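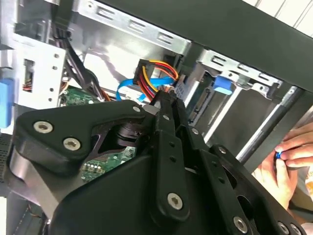
ヴァロンベルク市、中古パソコンの修理と販売に新しい表示制度　7月から

2018/03/12　文・ルミニツァ・ルス

ヴァロンベルク市は、市内で売られる中古のデスクトップパソコンについて、修理の内容を書いた紙を付けるように店に求める制度を、7月から始めると発表しました。紙には、交換した部品、掃除をしたかどうか、前のデータをどのような方法で消したか、の欄があります。参加は店の自由ですが、参加した店は市のホームページに名前が載り、店の入口に貼る緑色のシールをもらうことができます。

市の消費生活課によりますと、中古パソコンについての相談はこの数年で増えています。多いのは、買ってすぐに電源が入らなくなったというものと、前に使っていた人の写真や手紙が残っていたというものです。消費生活課のビアンカ・ウルスさんは、市役所での説明会で次のように話しました。

「中古の品物ですから、古い部品が入っていることは悪いことではありません。問題は、どの部品が古くてどの部品が新しいか、買う人が知る方法がないことです。車を買うときには整備の記録を見ます。パソコンでも同じことができると考えました」

説明会には、修理店や中古品店など14の店が出席しました。会場は市役所の二階の小さい会議室で、椅子が足りず、廊下から運んで始まりが少し遅れました。質問の時間は予定より長くなり、特に電源とハードディスクの書き方について多くの意見が出ました。

紙の形式は、A4で一枚です。上の方に機械の型番と店の名前、真ん中に部品の一覧、下の方に作業をした人の署名を書きます。部品の一覧では、電源、メモリー、記憶装置、冷却ファン、電池のそれぞれについて、「元のまま」「中古品に交換」「新品に交換」のどれかに印を付けます。最初の案では、ケーブルも一本ずつ書くことになっていましたが、時間がかかりすぎるという店の声があり、この欄は消えました。その代わりに「内部の配線を確認した」という一行が入りました。

駅の北側で修理店「グレステル」を経営するフロリアン・テクシエさんは、制度に賛成しています。テクシエさんの店では、以前から手書きのメモを機械と一緒に渡していました。

「お客さんは、修理の値段が高いとよく言います。でも、何をしたかを紙で見ると、ほとんどの人が納得してくれます。ふたを開けて、ほこりを取って、ファンの音を聞いて、メモリーを一枚ずつ試す。これだけで午前中が終わる日もあります。見えない仕事なので、書いておくことは私たちにとっても良いことです」

テクシエさんによると、家庭から持ち込まれるデスクトップの故障は、難しいものばかりではありません。ほこりがたまって熱が逃げない、引っ越しのときに中のケーブルがゆるんだ、時計の電池がなくなった、というような原因が多いそうです。電池の交換は部品代も安く、説明しながら目の前で作業をすることもあるということでした。ただし、電源の箱の中は、コンセントを抜いた後でも電気が残っていて危険なので、自分で開けないでほしいと強く話していました。

一方、心配する声もあります。中古品を広く扱う「オルテアヌ」の店長、ビアンカ・ストイカさんは、店で扱う品物の中でパソコンは小さい部分であり、専門の人を置いていないと説明します。

「うちでは家具も食器も自転車も売っています。パソコンは、動くかどうかを確かめて棚に出します。中の部品まで全部調べて署名するとなると、責任が重いと感じます。もし後で間違いが分かったら、だれが直すのか。説明会でもそこを聞きましたが、まだはっきりした答えではありませんでした」

この点について市は、紙に書いた内容が事実と違っていた場合、まず店が無料で調べ直し、必要なら返金に応じることを参加の条件にする、と答えています。しかし、その期間をどのくらいにするかは決まっていません。市の案では45日ですが、店の側からは短くしてほしいという意見が出ています。消費生活課は、来月も店の人たちと話し合いを続ける予定です。

専門の人を置いていない店のために、市は職業学校「ガルタ」に協力を頼みました。ガルタの電子科には広い作業室があり、店が持ち込んだ機械の点検を、教員の指導のもとで生徒が行います。点検の料金は店が払い、学校の部品代に使われます。電子科で教えるエイリー・イネスさんは、生徒にとって良い経験になると期待しています。

「学校の教材は、毎年同じ機械です。生徒は先輩から答えを聞いて、もう知っています。店から来る機械は、一台ずつ違います。どこが悪いか、私にも最初は分かりません。生徒と同じところから考えることになりますが、それは教える側にも必要な時間だと思います」

イネスさんは、点検の手順を書いた冊子も作っています。冊子では、作業の前に電源コードを抜くこと、体の静電気を逃がすこと、外したねじを皿に分けて入れること、などが順番に説明されています。生徒から最も質問が多かったのは、ファンの掃除のページでした。空気を強く吹きつけると羽根が速く回りすぎて軸を傷めることがあるため、指や棒で軽く押さえてから行うように書き直したそうです。冊子は制度が始まる前に完成し、参加する店にも配られます。

データの消去については、欄の書き方が少し複雑です。記憶装置を新しいものに交換した場合は「交換」、専用のソフトウエアで上書きした場合は「上書き」とし、使ったソフトウエアの名前も書きます。ごみ箱を空にしただけ、または初期の状態に戻しただけの場合は、「消去していない」と同じ扱いになります。ウルスさんは、この部分だけは店の意見があっても変えないつもりだと話しました。昨年、市民から、自分が売ったパソコンを買った知らない人から電話があったという相談を受けたことが、制度を考えるきっかけの一つになったということです。

市は、パソコンを手放す市民に対しても、自分で準備をするように呼びかけています。必要な写真や書類を別の場所に写すこと、各種のサービスから退出しておくこと、説明書や付属のコードがあれば一緒に渡すこと、の説明が、市役所の一階と各地区の図書館に置くちらしに書かれています。ちらしは最初に1000部を印刷しました。文字が小さいという意見が高齢の利用者からあり、次の印刷では大きくするそうです。

市内の大型ごみ置き場には、まだ使えるデスクトップがそのまま出されることも少なくありません。市の環境課は今回の制度に直接は関係していませんが、修理の記録が付くことで中古品を選ぶ人が増えれば、ごみを減らすことにもつながると見ています。同課は、店に持って行くか、ごみに出すかで迷う人のために、電話での相談も受け付けることにしました。受付は平日の昼間だけで、番号は市の広報に載ります。

利用者の反応はさまざまです。市役所の前で話を聞いた男性は、子どもの勉強用に中古の一台を探しているところで、紙が付くのなら7月まで待ちたいと言いました。別の女性は、値段が上がるなら紙はいらない、と話しました。値段について、テクシエさんは変えるつもりはないと言い、ストイカさんは、点検の料金の分は少し上がるかもしれないと答えました。

なお、ノートパソコンとタブレットは、今回の対象に入っていません。形が機種ごとに大きく違い、開けるだけで部品を傷めるおそれがあるためです。市は、デスクトップで一年間の様子を見てから、対象を広げるかどうかを決めるとしています。個人どうしの売買も対象の外ですが、希望する人は同じ形式の紙を市のホームページから印刷して使うことができます。

参加を希望する店の申し込みは、市役所二階の消費生活課で受け付けています。申し込みには、店の登録の写しと、作業をする人の名前が必要です。ガルタでの点検を希望する店は、申し込みの用紙にその欄がありますので、印を付けてください。郵便での申し込みもできます。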